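Search notebook... Go

17/08/2025

Sim runs, wrist camera comparison. Kandale arm model, Drestley controller, Dovasance two-finger gripper in place of the Arruda one from July. Same task script as before, 47 episodes per gripper, 900 steps cap on each.

First job was checking the view with the new gripper mounted. The Arruda body blocked too much of the lower image and we lost small parts on approach. I left the camera offset alone for now so the two sets can be compared.

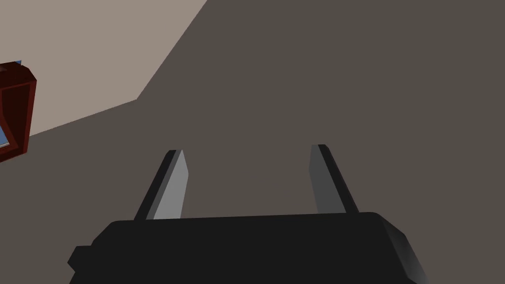 Wrist view in sim, Dovasance gripper, fingers apart, nothing grasped.

Body still takes up the bottom of the view, but the gap between the fingers is clear and the floor or tabletop shows through it. Left inner face renders much lighter than the right. Themba Ngubane wants to know if that throws off the fingertip segmentation. Will rerun with 2 light settings and compare masks.

No shadows from the fingers on the surface beyond. Check whether they are turned off in the render config before the next batch.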